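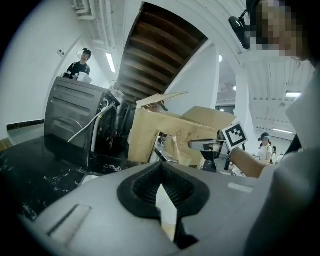
黒い大理石模様のカウンターと、側面にリブの並ぶダークグレーの金属製機器

廃番リレーとフィルムコンデンサが1個から買える! Drumar、Kravetsの長期在庫を引き継ぎ販売開始

2026年2月25日
この記事は5分で読めます

電子部品の小売を手がけるDrumarが、Trelanoの店舗と通販サイトで、旧Kravets倉庫の長期保管部品のばら売りを始めた。対象は1672品目。パワーリレー、フィルムコンデンサ、巻線抵抗、ロータリースイッチといった、修理をする人なら品番を見ただけで声が出そうな顔ぶれが並ぶ。しかも全品1個から注文できるのだから、これはうれしい。

Kravetsは工場の保守部門を相手に長く商売をしてきた卸で、昨年の廃業まで個人への販売をほとんどしていなかった。箱単位、リール単位でしか出なかった部品が、封筒に入るくらいの数で手に入るようになる。古いアンプの出力保護リレーを1個だけ替えたい、電源のスナバ用コンデンサを2本だけ欲しい、そんな注文がようやく気兼ねなくできるわけだ。

販売責任者のRoksolana Chornovolさんは「倉庫を見に行った日に、棚の奥から足の長いままのポリプロピレンコンデンサが箱で出てきて、思わず電話で店に報告しました。うちのお客さんが何年も探していた定格だったんです」と話す。買い取りの話がまとまってからは、品番の読み取り、外観の確認、抜き取りでの測定を店の奥の作業台で進めてきた。

部品ごとのページには、メーカー品番のほか、実測の端子間隔、端子の状態、保管されていた包装の種類が載る。筆者が特に気に入ったのは端子間隔の欄だ。データシートが見つからない古い部品では、基板に合うかどうかが届くまで分からないことが多い。ノギスで測った値が先に見られるだけで、買う側の不安はずいぶん減る。リレーについてはコイル電圧と接点構成で絞り込め、コイル抵抗の実測値も順次追加されるという。
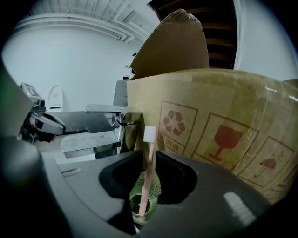
電子部品・半導体ニュース担当

検索の仕組みは、部品データベースを開発するProkisが担当した。旧品番を入れると、後継品番と、寸法の近い別系列の在庫が一緒に表示される。末尾の記号が欠けた品番でも候補を出してくれるので、印字がかすれたリレーを手にしている人にはありがたい。試しに古い産業用リレーの品番を途中まで打ってみたところ、接点材質の違う派生品まできちんと分けて出てきた。こういう細かい作り込みは、使っていて本当に楽しい。

Prokisの開発担当、Ivan Dmytrivさんによると、苦労したのは同じ部品に複数の呼び名がある場合の扱いだった。Kravetsの台帳には、メーカー品番ではなく納入先の社内番号で書かれた行が数多く残っていた。「台帳と現物を突き合わせて、番号の対応表を作るところから始めました。対応表は検索にも使っています。納入先の社内番号しか書かれていない基板を直している方は、ぜひその番号をそのまま入れてみてください」とDmytrivさん。社内番号で引ける部品検索というのは、筆者の知るかぎりなかなかない。

気になる保管年数についても触れておきたい。電解コンデンサは今回の販売に含まれていない。倉庫には相当数があったものの、Drumarは通常販売には回さず、教材向けの引き取り先を探している。半導体は金属缶のトランジスタと整流ダイオードが少量あり、測定を終えたものから棚に出る。IGBTやパワーモジュールは、静電気対策済みの包装が開封されていなかったものに限って扱うとのこと。

端子の酸化については、状態を「良好」「変色あり」「要清掃」の区分で表示し、区分に応じて価格を変えている。「要清掃」のロータリースイッチはかなり安い。接点の手入れに慣れた人なら、むしろこちらが狙い目だろう。軸の長さと固定ねじの径も載っているので、手持ちのつまみが付くかどうかも事前に調べられる。

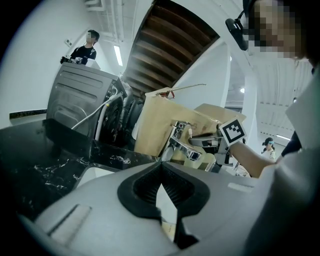
まとめ買いの割引もある。同じ品番に限らず、同じ区分の部品なら組み合わせて合計数に数えてくれる方式で、定格の違う抵抗を少しずつそろえたいときに使いやすい。あわせて、用途別の詰め合わせが12種類用意された。真空管アンプの電源部向け、溶接機の制御基板向け、洗濯機や乾燥機の制御リレー向けなど、中身の選び方に店の経験が出ている。抵抗だけの詰め合わせには、値の並びを書いた厚紙の仕切りが付く。

反響は早かった。通販サイトでの先行受付には2000件を超える注文が入り、巻線抵抗の一部はすでに品切れになっている。品切れの部品にも入荷通知の登録ボタンがあり、未開封の箱が残っているものについては、測定が済みしだい数が戻る。欲しい品番が見当たらない場合も、しばらく置いてもう一度検索してみる価値がある。

Trelanoの店舗では、引き出し式の棚に現物を並べ、窓口で品番を伝えるとその場で出してもらえる。壊れた部品を持ち込んで寸法を見比べることもできる。端子の形が独特なリレーや、取り付け金具付きの大型抵抗は写真だけでは判断しにくいので、近くに住んでいる人は足を運ぶといい。持ち込むときは、基板から外した向きが分かるように印を付けておくと話が早いそうだ。

返品は未使用のものに限り受け付ける。はんだ付けをした部品や端子を切った部品は対象外になる。測定値の記載と現物が食い違っていた場合は、送料を店が負担して交換するか返金する。在庫が1個しかない品番では交換ができないため、返金のみの対応になる。

7月には第二弾として、コネクタと端子台の販売が予定されている。Chornovolさんによれば、丸形コネクタは嵌合する相手側がそろっているかどうかの確認に時間がかかっており、対で使えると分かったものから組にして出すという。ピンだけ、圧着端子だけの販売も検討中だ。古い計測器のコネクタで困ってきた身としては、こちらも待ち遠しい!

部品の一覧は通販サイトの「Kravets在庫」から見られる。店頭での取り置きは、通販サイトの注文画面で受け取り方法を「店舗」にすると申し込める。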